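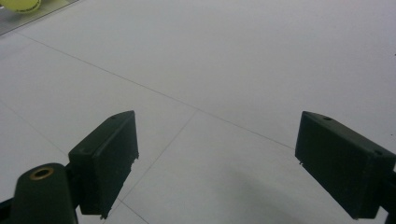 Pale tile with thin, dark grout lines.

Grout cleaning tips: what I'd skip and what I still do

Every winter the same advice goes around. Baking soda and vinegar, a toothbrush, and your grout is supposed to look like the day it was laid. I have cleaned a lot of tile floors and I don't believe it.

Start with the fizz. Mix baking soda with vinegar and you get bubbles, and once the bubbles stop you are left with something close to salty water. It looks busy. Whatever dirt comes up is mostly coming up from your scrubbing. Vinegar by itself is an acid, and cement grout doesn't like acid. One wipe won't ruin a floor, but a weekly habit can wear at it, and on marble or limestone you can get dull spots that no amount of rinsing will fix.

Then there's the steam mop. I borrowed one for 2 weeks and the kitchen looked fine, but it had looked fine after a mop and hot water too. If your grout is cracked or has gaps, I wouldn't push steam into it at all.

Bleach pens: they whiten stains. Whether they clean anything is another matter. Keep them off colored grout, and never use one on a floor that still has vinegar or an ammonia cleaner on it. The fumes are dangerous.

What I do instead is dull. Sweep first, and sweep well, or you'll be making mud. Mix warm water with a small squirt of dish soap, or use a cleaner marked pH neutral. Wet a small patch, leave it for 12 minutes, then scrub along the line with a stiff nylon brush. No wire brushes. Wipe up the dirty water with a rag before it settles back into the joint, then go over the patch with clean water. Change the bucket more often than you want to.

For greasy joints near the stove I use oxygen bleach powder in warm water, mixed the way the tub says, and give it up to 30 minutes. Try it behind a door first. Open a window anyway.

About sealer. The clerk at Altwood told me every floor needs it once a year. Maybe. Drip some water on a dry joint and watch. If it soaks in and goes dark, sealer may help. If it beads, keep your money. Epoxy grout generally doesn't need any, and plenty of people have paid to have it sealed.

Also, find out what color your grout is before you fight with it. Plenty of grout is sold dark. I spent most of an afternoon scrubbing a hallway in a Brarnongate rental, and the leftover bag in the closet said charcoal.

Grout paint, or "colorant" if the store wants more for it: mine held up for 4 months by the back door and then started to flake. The bathroom is still okay. The label promised years, so read labels the way you'd read a used car ad.

Next up in December: drain cleaners, and why I keep a plunger.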